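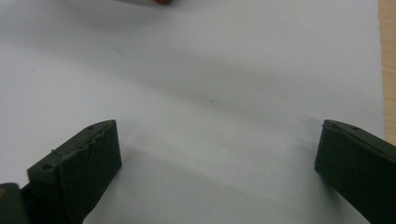 Custura wrote back before lunch that the count should stop at takes the training script will accept, and that anything with a late start goes in a separate folder and stays out of the total. Fine by me. I had been counting everything.

May, bench notes, hand-held gripper, pick and place on paper.

Total at noon was 2,751 takes. With the late starts pulled it drops by 144. Target for this round is still 3,000, so there is more to do than I told Grarkberg.

Changes today:
Start each take with the fingers open and hold still for a breath before moving. The model from the last round kept closing early, and in the old takes we were already closing when recording began.
Stay on the white sheet for this batch. Bare wood comes next, same objects, same order.
Approach from both sides. I went through 517 of the older takes and nearly all come in from the right. I'm right-handed and so is the other operator.

The seam on one of the fingers is rough. I left it alone. If we sand it now the second half of the set won't match the first. Print a spare pair from the same file before the next round.

Paper moves when I drag across it. Tried tape at the corners, better, still lifts a little in the middle. Not going to chase it.

Plutero upload stalled at 3:40 and I restarted it by hand. Check the file sizes tomorrow before wiping the card.

Open: do we keep failed grasps? I'm keeping them, tagged, until someone decides.

Comments (3)

Kuruc bench
Keep the failed ones. We threw ours out and had to record them again.

Grarkberg
New total noted. Can you send the late starts too? We may be able to trim them.

Custura
Trimming is OK if the still part at the start is there. Otherwise leave them out.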